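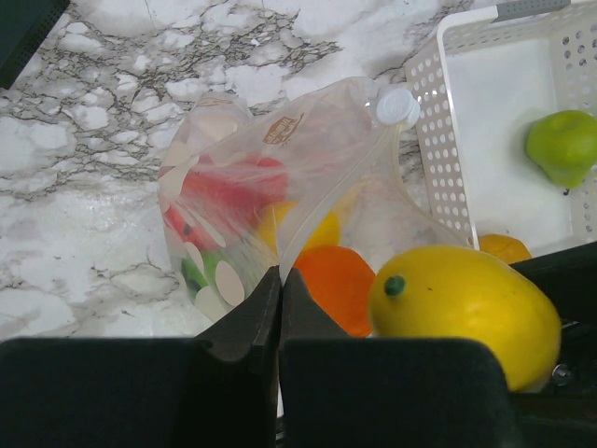

Clear bag with produce inside, beside a basket on a marble-patterned surface. 

MEDIA RELEASE
July 4, 2018
For immediate release

GRATGATE GROCERS PUTS ITS ODD VEG IN A BAG

Gratgate's Lotska Street shop starts selling mixed veg bags this week. Two sizes, small and family. Whatever colours came in that morning, bagged up out the back and on the shelf by opening.

Same veg as the loose bins, just the ones people leave behind. Bent, knobbly, too big, a mark on the skin. Nothing wrong with the flavour. Most of it comes from Kollár, the growers out past Lirlow, who were ploughing a fair bit of it back in.

We ran a trial in May. Sold 1,423 bags, more than we'd packed for, and ran out before lunch most days in the second half. Small bags went first. The family size was slow to start with, then picked up once we put a recipe card next to it.

What people told us at the till:

Want to see what they're buying. So the bag stays clear.
Want a mix they can get through, not a kilo of one thing.
Less of the big leafy stuff in the small bag, it gets squashed. Fair point, fixed.

Contents change daily and we can't hold particular items back, sorry. If you need six matching capsicums for a dinner party the loose bins are still their, same spot, same prices as before.

Bags cost 30 per cent less than the same weight bought loose. Price is on the shelf ticket. No limit per customer for now, we'll see how the first fortnight goes.

Storage. Take everything out of the bag when you get home. Root veg somewhere dark, softer stuff in the fridge, tomatoes on the bench. Use anything with a mark on it in the first day or two. Soup, roasting tray, whatever you'd normaly do.

Clean empty bags can come back to the shop. There's a bin by the front door, left of the trolleys. Dry please, and take the receipts out.

Lirlow market stall will have the small bags as well, from the second market of the month. Family size at the shop only, there isn't room in the van.

Recipe cards are free at the counter. Pumpkin one is being reprinted, the oven temperature was wrong.

Media enquiries: ask at the Gratgate shop office, Lotska Street, mornings best.

ENDS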